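Roboter übernimmt bei uns das Vorsortieren, was wird aus dem Team?

Ezequiel Pastor

Hallo zusammen, ich arbeite seit 5 Jahren bei Hemari in der Sortierung. Zu uns kommt alles, was in Spielhallen, Kitas und auf Festen in den Sammelkisten landet, also Spielzeug, Bälle, Stofffetzen, Dosen und Verpackungen wild durcheinander. Seit März läuft bei uns ein Greifarm im Probebetrieb, das Programm dazu heißt Drusero. Er holt die Sachen einzeln aus dem Korb und soll sie in Kästen mit farbigen Deckeln ablegen, Loch oben drin, fertig.

Bisher standen wir zu zweit am Tisch und haben das von Hand gemacht. Jetzt steht einer daneben und guckt zu, die andere ist in die Aufbereitung gewechselt (freiwillig, sagt der Chef, na ja).

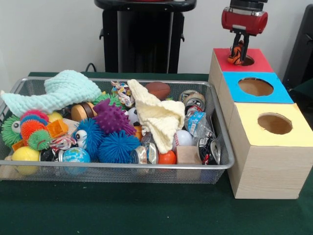

Mein Rücken findet das super, das muss ich schon zugeben! Aber ich merke, dass ich abends müder im Kopf bin als früher. Beim Sortieren konnte man quatschen, beim Zugucken nicht, da wartet man dauernd darauf, dass was hängen bleibt. Und die Schichtleitung redet nur noch von Stückzahlen, 2000 Teile pro Schicht sollen es mal werden. Wie ist das bei euch gelaufen? Bleibt das so öde, oder kommt da noch was anderes? Und kann ich verlangen, dass ich richtig angelernt werde und nicht nur den roten Knopf gezeigt bekomme?

Sortiertante

Oh je, das mit dem müden Kopf kenne ich so gut! Bei uns (Lorente, Leergut und Mischware) war das erste halbe Jahr genau so. Ich saß da und hab auf den Greifer gestarrt wie auf einen Topf Milch. Besser wurde es erst, als wir gewechselt haben: 30 Minuten Aufsicht, dann was mit den Händen, dann wieder Aufsicht. Das haben wir selbst vorgeschlagen, mit einem Zettel an der Pinnwand, und irgendwann stand es im Schichtplan.

Zum Anlernen: frag unbedingt danach, und zwar schriftlich! Eine Unterweisung an der Anlage muss der Betrieb sowieso machen. Ich hab zusätzlich gelernt, wie man neue Teile im Programm anlegt, das waren 2 Vormittage, und seitdem rufen sie mich, wenn er mal wieder Stoff und Folie verwechselt. Weiche Sachen, die quer über allem liegen, sind bei uns der Klassiker. Mehr Geld gab es dafür erst nach ewigem Nachhaken, also am besten gleich mit ansprechen. Wie ist denn die Stimmung bei deiner Kollegin in der Aufbereitung?

nachtschicht_olli

wird eh alles automatisiert, such dir was neues. bei Nanov waren wir früher über 30 leute, jetzt macht das die halbe truppe

Kranich

Habt ihr einen Betriebsrat? Wenn ja, geh da als Erstes hin. Der redet mit, wenn die Anlage Zahlen mitschreibt, aus denen man ablesen kann, wie schnell oder langsam einzelne Leute sind. Bei uns wurde damals vereinbart, dass die Auswertung nur für die ganze Schicht läuft, und die Diskussion um Stückzahlen war danach deutlich entspannter. Ohne Betriebsrat würde ich mal bei der Gewerkschaft anrufen, die kennen solche Fälle.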